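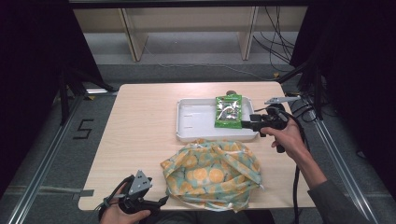 Pack It Like a Pro: The Secret Science of Snack Bags

Have you ever opened your bag at snack time and found a pouch of crumbs? Sad, right? The good news is that packing a bag is a bit like solving a puzzle, and once you know how the puzzle works you can do it every single time!

Let's start with the bag. A cloth bag, like the one with the big orange-yellow circles (don't they look like slices of citrus fruit?), is soft all over. Put it down empty and it crumples into a heap. That softness is a kind of superpower. A soft bag can squash into a drawer, and when you fill it up it changes shape to fit whatever is inside.

A tray is the opposite. It is stiff, so it keeps its shape whether it is full or empty. The raised edges around a tray are called the rim, and they stop things from sliding off when you carry it. Try rolling a grape across a flat plate and then across a tray with a rim. Which one would you trust on the stairs?

Now for the snack pouch! The green one in the tray has a clear window so you can peek at what's inside without opening it. Many pouches are made of thin layers pressed together, and those layers help keep air and dampness out. Air and dampness are what turn a crunchy snack into a chewy one. Yuck.

Some pouches have extra air or another gas sealed in with the food, too. It works like a little pillow and helps protect the snack from bumps – so don't squeeze it flat!

Ready to pack? Here is how we do it in the Melura kitchen club:

Open the bag wide and stand it up as well as you can. Shake out the folds first.

Put heavy things at the bottom. A water bottle or an apple goes in before anything else. Gravity pulls them down anyway, so let them win!

Tuck soft, light things around the sides. A napkin is great for filling a gap.

Lay pouches on top, where nothing can crush them.

Gather the handles together and lift slowly. Does the bag tip to one side? Move one thing and try again.

Fiorella Lombardi, age 6, packs her banana last of all and lets the end poke out of the top. We tried it her way and not one banana got bruised!

Words to know

Rim: the raised edge around a tray or a cup.

Gravity: the pull that brings things down toward the ground.

Flexible: able to bend without breaking, like cloth.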